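Search this site Enter keywords Go

Two arms on a lease

Stanisława Bednarek runs the demonstration room at Skiscombe, which leases a two-arm tabletop kit called Groria to small packing and repair shops. The lease is 839 a month for 12 months, with setup included.

"People ask for one arm first," she said. "Then they try to open a wallet with it."

Small personal goods are what most of her customers handle, and they are what she puts on the table when visitors come.

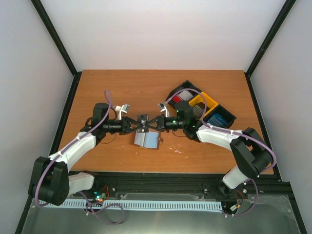 Words: R. Adjei
Cliketcombe Trade Notes, January

Bednarek likes the job with the open case best. Both grippers hold one small dark piece upright over it, one from each side. Each arm has its own little camera above the gripper. "If the left one can't see an edge, the right one often can," she said.

She is frank about the limits. Thin, flat items standing close together in a tray are slow work, and she tells buyers to expect a few weeks of adjusting. The purple cable sleeves are tied to the forearms with white ties, and she wants a neater fix — customers ask about it on nearly every visit.

Would she buy one herself? "For a shop doing 800 pieces a day, yes. For less than that I'd rent by the month and see."

Contact | Copyright Cliketcombe Trade Notes | Back to top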